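Cuvthorpe Makers and Menders board > Days out and visits
Thread: Mollel open day, Drullamlow - who went?

lathe_and_let_live
Went over to Drullamlow for the Mollel open day. Got there at 10 in the morning and there was already a queue down to the gate. They said 873 people had signed up across the day, which I can believe from the car park.

Main hall was the palletising line and a pair of arms sorting mixed parcels. The parcels ran well. The bit I had gone for was the household tasks demo at the back, where they are trying to get a two-armed machine to do small jobs like folding towels and looking after shoes. Did anybody else stay for that?

brackenside
I did. Saw the 1.30 run. It folded four towels, dropped one, and then they stopped it to change something on the left arm. We waited roughly 20 minutes and they sent us off for tea.

I thought it was poor for a public day. If you ask people to drive out there you should have it working.

lathe_and_let_live
I had the 11.15 run and it got through the whole pile. Slow, but it got through.

oddbolt77
Got to disagree with brackenside. I would sooner see it stop than watch a video of the one time it went right. The parcel line has been in use for years, so of course it behaves. The towel machine is a test rig and they said so at the start.

brackenside
They said so at the start of yours. At mine the chap just pressed go.

pennywhistle
Took my two, aged 9 and 12. They liked the parcel arms best and were bored by the towels. The canteen was good value. Parking was a mess, as above - we ended up on the verge by the Brudow turning and had a long walk in.

Question for those who stayed at the back: what was the shoe part meant to be? We only caught the end of it.

lathe_and_let_live
The shoe part was done by hand. They had a person sit at a bench and clean trainers the normal way, and the talk was about what a machine would have to manage to do the same. One hand has hold of one shoe, the other holds the second shoe and the tissue as well. Laces get in the way all the time. A soft knit upper gives when you press on it, so you can't just program one grip and leave it.

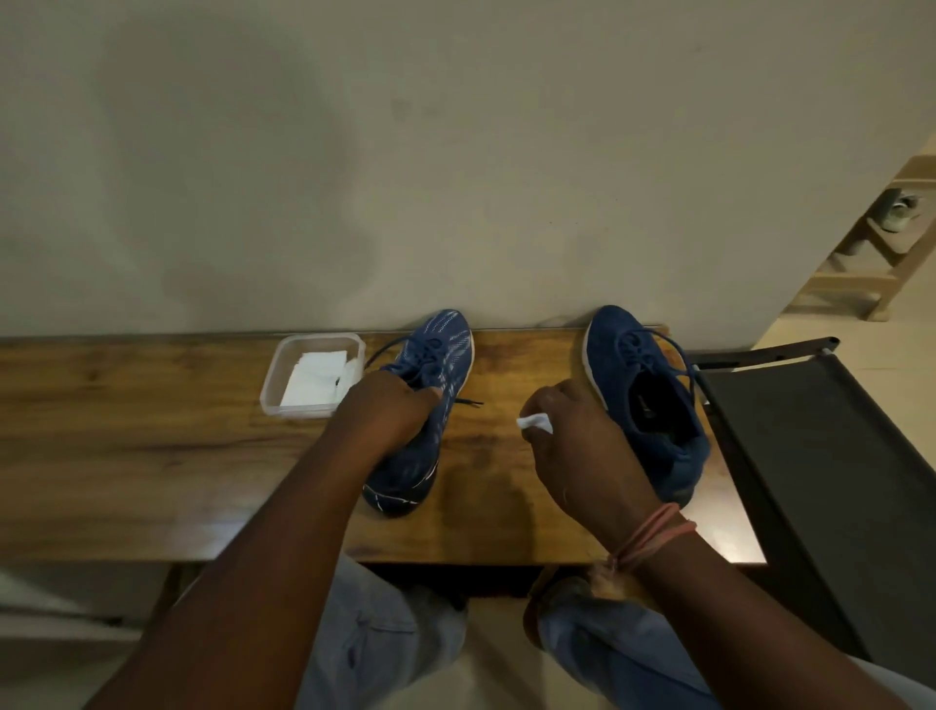 oddbolt77
Good, that's the part I tried to explain at home and failed. A parcel is a box with flat sides. With a shoe you have to tip it over and keep hold while you wipe, and the laces go wherever they like.

brackenside
Fair enough, but I can clean my own shoes at home for nothing. I still don't see who would buy a machine for it.

oddbolt77
Hire shops, bowling alleys, ice rinks. The speaker said one rink they talked to handles 98 pairs on a quiet evening. He also said wiping was years off, so no one there was selling anything.

pennywhistle
Thanks both. Makes more sense now. My eldest asked why they don't just put them in the washing machine, and I had no answer.

lathe_and_let_live
Someone asked that at mine as well. The answer was that some can go in and some can't, and sorting which is which is another job the machine would have to learn.

There is a second open day planned for March. Same site. If a few of us want to go I can fit three in the car from Cuvthorpe.

brackenside
Put me down. I'll give the towels another go, but I want the morning run this time.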